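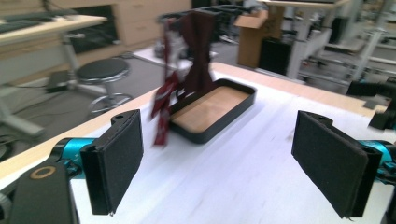 Ticket: Table covering in the long room, glossy white, won't behave
Status: Open (again)
Category: Furniture and surfaces
Location: Dolevham, ground floor

Original report

The white covering on the long table lifts at one end whenever the heating is on. It lies flat all night, like a well-brought-up tablecloth, and by mid-morning there is a bubble under it big enough to tip a cup. The covering is the glossy kind with faint grey streaks, which I assume is supposed to say marble. The table underneath is a perfectly decent table. I was not consulted on the marble.

Also, there is a brownish smudge that does not wipe off. Also, the tray slides. I was told to open one ticket per problem, but they all live on the same table, so here we are.

Reply from Facilities

Thanks for your report. Have you tried smoothing it down?

Update 1

I have tried smoothing it down. The bubble moved to the other end.

Update 2

Peeled back the end nearest the radiator to see what's going on. The covering is held by double-sided tape, two strips, both short, both stuck much more firmly to each other than to the table. Whoever put it down left a margin of bare wood along the edges, so at least you can get a fingernail under it without scratching anything. I thought the margin was sloppy when I first saw it and have now changed my mind.

Removed the old tape. The glue came off with cooking oil and a plastic scraper. The oil came off with dish soap. The dish soap came off with water, and the water came off with my sleeve.

Update 3 - the smudge

Tried so far:

Warm water: nothing.
Dish soap: nothing, but the area around it is now cleaner, so the smudge looks worse.
Baking soda paste, left on for five minutes: slightly paler. May have been wishful thinking.
White eraser: paler again, and this time a colleague agreed without being prompted.
The spray from under the sink: did not try. The label has worn off and I would like to keep the gloss.

It's small and faint enough that a visitor wouldn't spot it. I spot it every single time I walk in.

Reply from Facilities

Could you place the tray over the mark?

Update 4

I could. The tray then goes in the middle of the part where people sit, and it's the tray that slides, so the mark would be covered on a part-time basis. The tray belongs at the far end.

Update 5 - the tray

For anyone picking this up later: it's the long one with rounded corners, black raised rim, wood-colored base. Nice tray. On a bare wooden table it would stay put. On a glossy cover it travels. Push a chair in too hard and it turns a few degrees, and after a morning of chairs it is sitting at a diagonal, as if someone had styled it for a catalog.

Washed the underside in case it was grease. Slightly better for a day. Then ordered rubber dots from Risard, the clear stick-on kind. They arrived in a bag marked "furniture feet," and the first two I stuck on were too tall and made the tray rock. Took them off, put on the thin ones from the same bag, one near each corner. It no longer slides. It also no longer lifts off easily with one hand, so I would call this fixed with a footnote.

Update 6 - back to the bubble

Skerneder, who supplied the covering, replied to my email. Their advice is to let it lie flat and unstuck for a full day at room temperature, then tape one end only and leave the other free so it can spread. This would have been useful on the instruction sheet, which I have since found and which is mainly a drawing of a smiling couple.

Followed the advice. Taped the end away from the radiator. Left the radiator end loose. Turned the radiator down by 2 while I was there, and somebody turned it back up before lunch.

Result: nearly flat. There is a low ripple if you put your cheek on the table and look along it, so please don't.

Reply from Facilities

Glad to hear this is resolved! Closing ticket.

Update 7

Reopened. The smudge is still there. I was asked to list what would be needed to close this properly, so:

A melamine sponge, to be tested on a corner first. Chareonsuk has them in the hardware aisle and I can pick one up if someone approves the princely sum.
A note on the radiator asking people to leave it alone.
A decision on whether we want the covering at all. The wood at the edges is pale and pleasant, and I suspect there is more of it in the middle.

Update 8

Sponge approved. Note on radiator approved, pending wording. Decision on the covering has been passed to the people who chose the marble.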